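Kelemen folding sketching easel: two seasons in

I paint for outdoor theatre, mostly flats, banners and the odd poster, and I've been dragging the Kelemen easel up hills and across wet fields for two seasons now, so I reckon I've earned an opinion! It came from Warnance, who sell a lot of scenery kit, and it replaced an old Plivska that had been held together with gaffer tape since before I owned it.

First the good stuff. It goes up quickly, even with cold hands, and the legs lock with a proper clunk. Last November I was sketching the set for our castle play in a wind that took the roof off the ticket tent, and the easel stayed put (I had my bag hooked underneath, mind you). The tray is deep enough for a water pot and a fistful of brushes, and the top clamp holds a big board without chewing the edges.

Now the grumbles. The carrying strap is rubbish. It's thin, it slips, and the stitching went on mine before the first dress rehearsal. I swapped it for one off a guitar. The middle leg is also a touch shorter than the others when fully out, so on flat boards you get a lean, and I end up wedging a bit of card under it. On grass you'd never notice.

It isn't cheap either. I paid 300 pounds, and the Dutodano one that the lighting crew bought for their plans does much the same job for 110. Theirs wobbles, though. I tried painting a longship sail design on it one afternoon and gave up, because every brushstroke set the whole thing nodding.

Would I buy it again? Yes, if you work standing up and outdoors. If you only sketch at the kitchen table, save your money and get a little desk one. I do most of my colour tests indoors anyway, with the paper flat and the good light coming from the side.

Written July 2019, still using it, strap still in the bin.

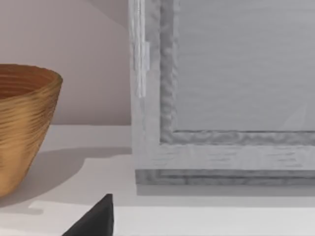

Spare parts and cleaning

Warnance will post you new leg screws if you ask, but you have to ring them. Wipe the tray before the paint sets, and put a drop of oil on the hinges at the end of the season.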